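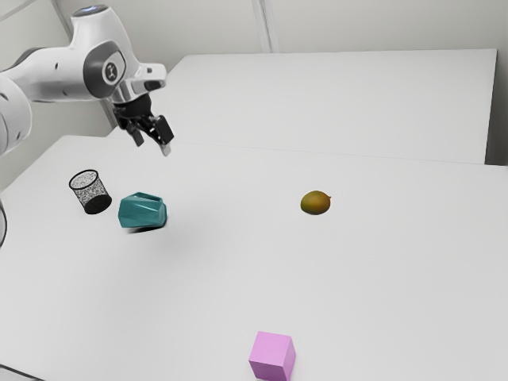 Progress report to the Kornbridge programme: Grendska sorting project
Reporting period to the end of April
Prepared by Carola Seidel, with technical input from Ottmar Wendt

Summary

Work on the simulated tabletop tasks went on through the period, but we lost 10 working days to a fault in the gripper control and are behind plan on the mixed-object task. The fault has been traced and a fix is in use. We are not asking for more money. We are asking to move one milestone, as set out at the end.

What went wrong

The mixed-object task asks the arm to pick up a named item and put it in the wire mesh wastebasket. The items are a mango, a pink cube and a teal faceted object, placed differently on the table at the start of each run. We planned 3000 runs for the period and had completed them when Ottmar noticed that the logged gripper force did not match the finger positions. In 80 runs the log recorded a firm hold while the fingers were fully open with nothing between them.

The score for each run is worked out from the log. A run with a false hold could therefore be marked as a successful pick even though the item had never left the table. The success rate we gave you in our interim note was too high and should not be quoted. We will send a corrected figure once the repeat runs are finished.

Cause

The gripper model came to us from Reinholz as part of the standard arm package. When we updated the simulator, the contact sensing on the finger pads stopped being reset between runs. If a run ended with an item held, the next run sometimes began with the old force reading still in place. The controller took this as a completed grasp and skipped the closing step.

It took us longer than it should have to find this. We first suspected the teal object, as its angled faces had given us trouble before, and spent four days changing its friction settings and its collision shape. Those changes made no difference and have been undone.

Safety

No hardware was moving during any of these runs and no one was at risk. The same controller is meant to go on to the real arm at Zurdale, though, and there a false hold would matter more. The arm moves faster once it believes it has a grasp, and it could swing across the table with its fingers open. We have stopped the transfer to Zurdale until the points below are closed.

Action taken

The force reading is now cleared at the start of every run, and the run will not start if the value is anything other than zero.
A hold is only accepted if the finger gap and the force agree. If they disagree for more than half a second the arm stops where it is.
Scoring now uses the final position of the item as well as the log.
Ottmar has sent Reinholz a fault report with the logs attached. We have had an acknowledgement but no date for a corrected package.

Still open

We have repeated 19 of the affected runs with the fix in place, and none showed a false hold. The rest are queued. We also want to test what happens when an item slips out during the lift, as the new stop rule may be too quick to act there - Ottmar has seen it trigger on the mango when the grip shifted slightly but held.

Milestone change

We ask that the Zurdale transfer be put back by one month. The other milestones stay as they are, and staff time for the repeat runs will come from the existing testing budget.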